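The long wait for a hand that works

Every gripper maker I have met in the past year has told me that hands are solved. Arms were solved a while back, apparently, and cameras before that. What remains is price.

So I spent a September week at Jardine, a small electronics recycler that wants a machine to strip old desktops. Bernadette Mercado runs the shop floor and had two grippers on trial: the Wuver, a rigid two-finger model with a camera at the wrist, and the Alport, which has soft pads and a much nicer brochure. Both bolt to the same arm. Both were sold to her as "ready for disassembly," a phrase that deserves more scrutiny than it gets.

The test was simple enough. Reach into an open case, get hold of the hard drive in its plastic carrier, and lift it out without wrecking anything. A new hire learns it before morning tea. Mercado's crew ran 200 attempts with each gripper, on whatever machines came off the pallet.

The Wuver managed 143. The supplier calls that promising. I'd call it a lot of drives left in a lot of computers, though I'll admit the failures were more interesting than the successes. 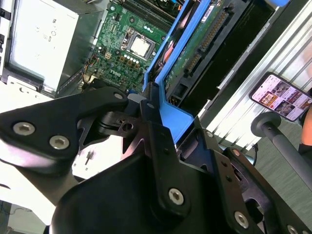 Most of them came down to room. A desktop case was laid out for human fingers, which are thin, squashy and able to feel their way around a corner they can't see. Metal fingers need a clear path in and another one out. Tilt the wrist a little to get past the power supply and you have lost your line on the carrier. The wrist camera helps until the gripper closes, at which point its own knuckles fill a good part of the view, right when you'd most like to see what is going on.

The Alport was gentler and worse. Its pads slid on smooth plastic, and after 20 tries on one stubborn model the crew gave up and moved to the next. Its maker says a grippier pad is coming. It usually is.

Ankit Jaiswal wrote the control software for the trial and has less patience with this than I do. "People compare grippers as if you were choosing a spanner," he told me. "Swap the controller and half those numbers change." He had tried exactly that on the Sunday before I arrived, running the Wuver on a Stiserdale controller with finer force settings. It dropped less and took longer — long enough that Mercado stopped watching and went back to her own bench.

She hasn't bought either one. The shop has 3,102 desktops in the queue, and for now they will be opened by people with screwdrivers. The Wuver stays on loan until the supplier wants it back, and Jaiswal is drawing up a narrower set of fingertips in the meantime.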